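A Day at the Dustance Creature Workshop, Plerthorpe

I have been putting off writing this up because I knew it would go long, and it has, so put the kettle on. Back in July I finally got along to the open day at the Dustance workshop in Plerthorpe, where they built nearly all the practical creatures for the Liltton films. If you've been reading these pages for any length of time you'll know how I feel about the Liltton films (the second one especially, and I will not be argued with about the river sequence).

I went down with Manju Goel, who runs the creature index for our little wiki and had a list of queries as long as your arm. We caught the early train and still managed to be near the back of the queue, behind a family who had all come dressed as marsh wardens, right down to the reed capes. The youngest one's cape kept getting stepped on. Tickets were capped at 1000 for the whole day, let in 40 at a time, so there was a fair bit of standing about in the drizzle, but everyone was cheerful and somebody's grandfather was handing around barley sugars.

The first room is all about the Tollbeast, as it should be. For anyone who hasn't seen the films, the Tollbeast is the big horned fellow who guards the causeway and turns up in the opening chapter, when the Lamplighter sends it to break down the gates. It only gets a few minutes on screen but it's the creature everyone remembers. The head they have on display is the close-up head, with the working eyelids, and it's a lovely deep greenish grey that never came across on my old DVD. I'd always had it down as black! Manju was delighted, as she'd been overruled on that very point in the wiki discussion two years ago, and she took great pleasure in writing it down in capital letters.

We had a guide for this part, a retired mould maker with a soft voice, and she told us the hide was covered with 3000 scales, every one of them glued on by hand over a single winter. They had a tray of spares you could pick up and feel. They're much lighter than I'd imagined, a bit like a guitar pick, and they make a nice dry clicking noise when you run your thumb over them.

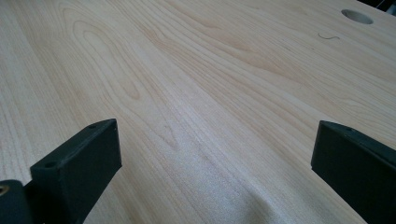

After that you go up a narrow stair to the design floor, which I think was my favourite part of the whole visit. This was Stankevičius's old room, and the walls are covered with the early drawings, pinned up in the order they were made, so you can follow the Tollbeast from something rather like a badger (truly) through to the horned shape we all know. There's one stage in the middle where it has a sort of sail on its back, and I would dearly love to know who talked them out of it. Manju stood in front of that one for so long that the next group came in around her.

The audio booth was at the far end. You put on headphones and hear the Tollbeast's roar in its separate layers, which were a pump organ, a gravel chute and a person humming into a length of drainpipe. I had always assumed there was an animal in there somewhere, a bull or a walrus or what have you, and so had our article, and it's now been corrected. You can slide the layers up and down yourself. With only the humming left in, it sounds like my uncle doing the washing up.

Lunch was in the marquee and I'll be kind and say that the soup was warm. The scones were very good, though, and we got talking to a couple who had travelled from two provinces over and had brought their own first-edition lobby cards to show around. They let me hold the causeway one by its edges.

The afternoon was a talk on how the gate attack was filmed. I won't give all of it here as Manju is typing up her notes properly, but the main thing to know is that the beast charges the gates four times in the finished film, and only the last charge used the full-size rig. The other three were done with the half-size model and a lot of clever work with flour and torchlight. I've watched that scene more times than is sensible and never once suspected it.

A few practical bits if you're thinking of going. The stair is steep and there's no lift, but they'll bring a folder of the drawings down to you if you ask at the door. The shop takes cards. The enamel pins had sold out by the time we got there — the marsh wardens had cleaned them out, I suspect — but I came home with a colouring book and a tea towel with the Tollbeast on it, and I've been forbidden from drying anything with it.

Manju's full notes will go up on the Tollbeast talk page once she's sorted out her handwriting. If you were there too and caught the name of the organist, please leave it in the comments, as both of us missed it.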